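Play kitchen surfaces: layout, storage and reset
Speaker notes, Capucine Huet
Session for early years settings, Jurnwood Hall, Saturday, September 3, 2022

Slide 1. Scope
Introduce self. Say that the talk covers one surface only: the tabletop on which play kitchen items are set out before a session. Shelving and dressing-up are in the afternoon talk and I will not take questions on them here.
Handout is the two-page Teltum sheet. Check everyone at the back has one.

Slide 2. Where the material comes from
The notes are drawn from the Masson settings, where we logged 312 set-ups across two terms, beginning in February. Each entry records who laid the table, what was on it and how long the reset took at the end. It does not record what the children did. Say this early, as someone always asks.
The inventory at the start stood at 537 items. After removing duplicates and anything split or sharp it stood at 251. No setting asked for items back.

Slide 3. Terms
Vessel: anything that holds something else. Mug, bowl, colander, pan.
Flat: plates, boards, trays.
Tool: spatula, ladle, tongs.
Food: all pretend food, plus bottles and packets.
Appliance: toaster ovens and the like. Appliances stay at an edge and are not moved between sessions.
The colander is the awkward one. Half the staff filed it as a tool. We settled on vessel and the log was corrected to match.

Slide 4. A mixed table
Leave this up for a full minute before speaking. Then go through the points below. 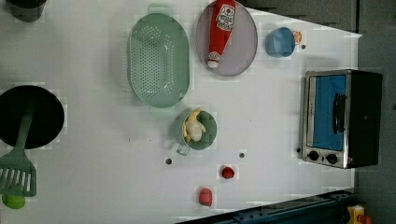
Slide 5. Pairings
A pairing is two items set out in contact. The three to mention: spatula across the pan, ketchup bottle on the oval plate, pale food item inside the green mug.
The first is a conventional pairing. Pan and spatula are stored together and should be laid together.
The second is acceptable. A bottle on a plate uses up the plate, so put out a second plate if food is to be served.
The third is an open pairing. The mug has a use already and the food gives it another. Our guidance permits one open pairing per table. With more, staff reported that the table looked as if it had not been tidied.
Pause here. Ask the room whether they would have taken the food out of the mug. Take two answers and move on.

Slide 6. Colour
Avoid matching by colour alone. Small red foods are hard to tell apart from standing height and get put away in the wrong tub. The usual remedy is to store all small red food in one tub and accept the mixture.
Green is less of a difficulty, as the green items in most sets differ in size. A green spatula and a green mug will not be confused.
Pale items on a white top are the ones left behind at reset. Lay them on or in something darker. If the top is white and cannot be changed, the last check is made from the side with the head lowered to table height.

Slide 7. Edges
Items should sit a hand's width in from the edge. Pans are the exception in practice, as they are large and are pushed outwards to make room. Turn the handle inwards or along the edge.
Round items roll. Put them behind a bowl or against a pan. Wovance tables have a raised lip and the rule can be relaxed.
Screw holes in the top: harmless, but crumbs of modelling dough collect in them. Clear with a cocktail stick at the weekly clean. Do not fill them if the fittings are likely to go back.

Slide 8. Upright or on the side
Cups and bowls may be laid upright or on the side. The log has a column for it and the column was filled in badly, so I draw no figures from it.
Observations only. A small cup on its side takes up more of the table than an upright one and is more often picked up first. A mug is best upright with the handle clear of its neighbours. Bottles are normally laid flat, as tall ones get knocked over when children reach across.
Compare the blue piece near the upper right with the mug at the centre.

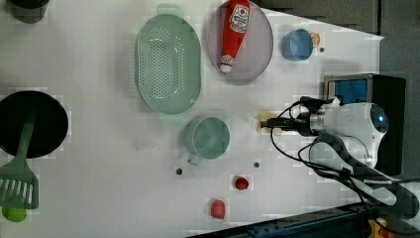 Tall bottles can be stood up again if the table is against a wall. For a table in the middle of the room, keep them flat and keep the labels facing up, so that staff can sort them without handling each one.

Slide 9. Reset
Order of work:
1. Food into the tub.
2. Tools into the pan.
3. Small vessels into the colander.
4. Flats stacked, largest at the bottom.
5. Wipe the top, appliances left in place.
Target time is 30 seconds a step for two adults. One adult should not be timed. Step 3 depends on the colander being large enough. If it is not, use a tray.
Children can do steps 1 and 2 from the first week.

Slide 10. Questions
Likely ones: washing temperatures (refer to the maker's sheet), mixed sets from different suppliers (allowed), real utensils among the toys (allowed if on the setting's own risk sheet).
Collect the Teltum sheets with comments written on the reverse. The room is needed for the shelving talk, so finish on time and move conversations to the corridor.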